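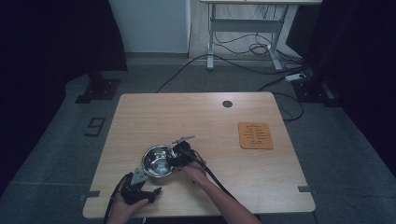

Setting a Table for Hot Dishes
Project report, group 4: Rūta Ķēniņš, Bogdan Zieliński, Leokadia Urbańczyk
May 2021

1. Aim
In our study room at Presdale the students often eat at the same tables where they work. We wanted to find a simple way to place a bowl and a trivet so that the wood is protected and there is still space for papers.

2. Materials
We used a light wooden table with a cable hole near the far edge, a small round bowl of stainless steel, and a square orange trivet with rows of short dark marks. The bowl is shallow and has a rolled rim. For the trials it was filled with 499 ml of water in the kitchen and carried to the table.

3. Method
The bowl starts on the left, close to the person, and the trivet lies on the right half of the table. The person moves the bowl onto the trivet, waits, and moves it back. We repeated this 106 times in total and wrote down each spill.

4. Results
Most spills happened when the bowl was lifted too fast – the shallow form does not forgive this. A trivet placed a little rotated made no difference. Bogdan preferred it straight, but his results were the same as ours.

5. Remaining work
In June we will repeat the trials with a deeper bowl. We thank Elżbieta Olszewski for reading the first version of this text.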